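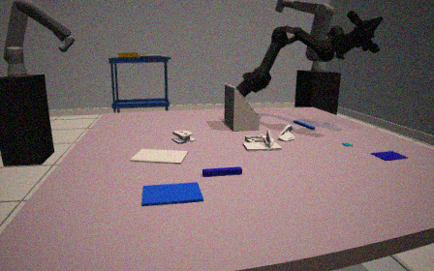
Simulated shared-table cell with three arms, black gripper at the grey wedge. Render: Hondine. Free to use with credit.

**PRESS RELEASE - for immediate use**

# Hondine publishes free good practice code for robot arms that share a table

**Purkholm, March** - Hondine today puts out the first full edition of its Shared Table Code, a plain-language set of rules for workshops and labs running two or more robot arms over one work surface. Free to download. No sign-up, no licence fee.

The code was written with Garrido, which builds assembly cells, and Wumia, which makes simulation software. It runs to 47 rules. The draft went out for comment last autumn and drew 376 comments, 302 of them from people who run or mend cells day to day. Most asked for the same thing: shorter rules, fewer cross references.

So the rules are short. Most fit on one line.

## What it covers

- Reach. Every arm's full reach is drawn on one plan, overlaps shaded. Plan kept at the cell, not in an office drawer.
- Right of way. One arm at a time in any shaded zone, unless the job has been checked and signed off for two.
- Parking. Each arm has a named rest pose outside the shaded zones. An arm with no task goes there.
- Loose parts. Anything on the table goes on the parts list before a run, including boards, blocks and rods not used in that job.
- Tall parts. Anything that stands up from the table gets its own clearance figure, set from the top edge and not from the base.
- Stops. One stop halts every arm. No exceptions for an arm that is "only holding".
- Restart. By a person, at the cell, after a look at the table.

The section on tall parts was the most argued over. Early drafts gave a single clearance for the whole table, which Garrido's fitters said was fine for flat plates and no use at all for wedges, brackets or anything with a slope. The published version splits them up.

## Simulate first

New in this edition is a chapter on simulation. Any new layout, or any change to where an arm is mounted, should be run in simulation before the real arms move. The code asks for 40 clean runs in a row, with loose parts shifted between runs. One contact that wasn't planned and the count goes back to zero.

It also says what simulation can't be used for. It doesn't replace the risk assessment. It doesn't replace the slow-speed check on the real cell. And the model has to match the room: pedestals, walls, carts and shelving go in, as well as the arms and the table. Several comments on the draft came from sites where the arm model was spot on and a trolley had been left out alltogether.

"We wanted something a shift lead could read over a cup of tea and then use," said a Hondine spokesperson. "If a rule needed a paragraph to explain it, we went back and had another go."

A Wumia spokesperson added: "People move one pedestal a hand's width and assume the old checks still stand. They don't. Run it again."

## Who it is for

Small manufacturers, college workshops, research labs, repair shops. Sites with mixed arms from different makers will find a seperate checklist at the back, covering controllers that don't talk to each other and how to wire the common stop.

The code is voluntary. It sits alongside the law and existing safety standards and does not replace either. Where the two differ, follow the stricter.

## Getting a copy

Download from the Hondine website, under Guidance. Printed wall charts of the right of way and restart rules on request, one pack per site while stocks last. Comments on the next edition open in the summer.

**Notes to editors**

1. Hondine is a not-for-profit body based in Purkholm, working on safe use of automation in small workplaces.
2. Garrido and Wumia gave staff time to the project. Neither paid to take part.
3. The code covers fixed arms only. Mobile bases to follow.

**Press contact:** Hondine press desk, Purkholm. Lines open 9am to 5pm.

ENDS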